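Your Hands Are Worse Teachers Than You Think

By Saranya Iyengar 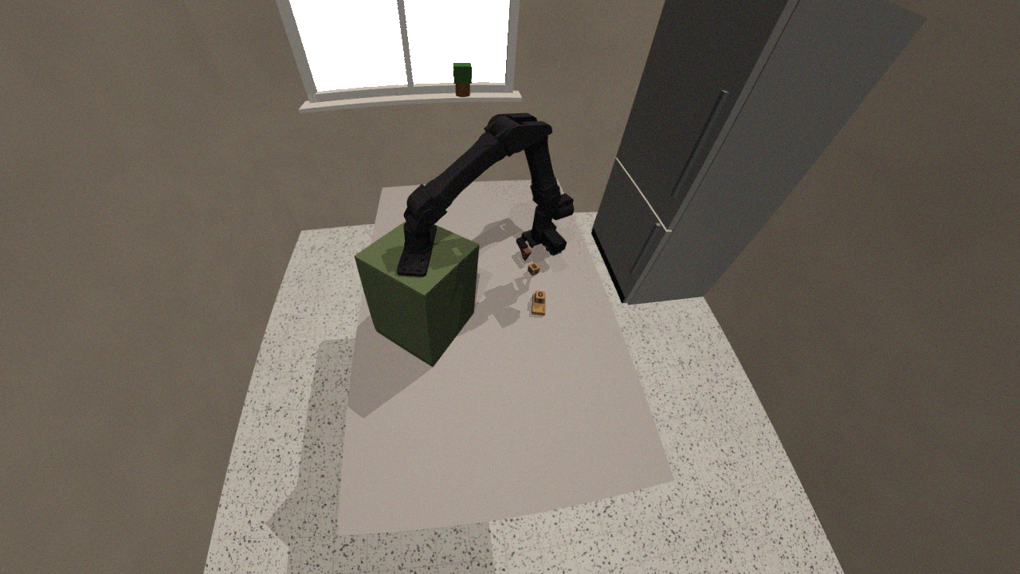

A simulated arm above its homework: two small orange-tan pieces. Refrigerator for moral support.

I spent most of November teaching a robot to pick up a small thing and put it against a slightly larger thing. My three-year-old nephew picked up the skill in one afternoon, then used it to block a heating vent.

The method is called teleoperation. You hold a controller, the arm does what you do, and the computer writes it all down. Collect enough of these recordings and the robot is supposed to work out what you meant. The Rendix manual suggests 500 for a simple task. I made 1,425, and I would like it noted that I was not paid by the piece.

My complaint is with the word "demonstration." It suggests a person who knows what they are doing. I have been picking things up for four decades and had no idea how I did it until I had to do it through a black arm with a shoulder like a motorcycle engine. I hesitate before I grab. I overshoot to the left. Around the hundredth try I began taking a little scenic detour above the table, for no reason I can defend, and the robot learned the detour beautifully. It couldn't close its fingers on anything, but it had my detour down cold.

The fashionable answer is more data. Odel wants more, Manero wants more, and everyone who sells controllers wants more. I'd settle for fewer recordings made by people who have slept. When I threw out everything I had recorded after 9 p.m., the robot improved. That was most of my work for the month, and deleting it was the best teaching I did.

The older way, where you grab the arm and drag it through the motion, gets treated like a butter churn these days. I miss it. You can feel the joints object when you ask for something silly. A remote control never objects. It lets you be vague 500 times in a row and thanks you for your contribution.

So before anyone orders another 100 hours of me wiggling a stick, I'd like somebody to watch the first 3 recordings and tell me I'm doing it wrong. My piano teacher managed it in one.

COMMENTS

gripper_grump: The scenic detour is real. Ours does a small wave before every grasp and I know exactly which coworker it came from.

Rui Brandão: Disagree on dragging the arm by hand. Try it with a heavy one for a full shift and get back to me about feeling the joints.

mattie_k: what happened with the vent

RECENT OPINION
The Bisht Vacuum Has Opinions About My Rug
In Praise of the Slow Elevator
Please Stop Naming the Lawn Mower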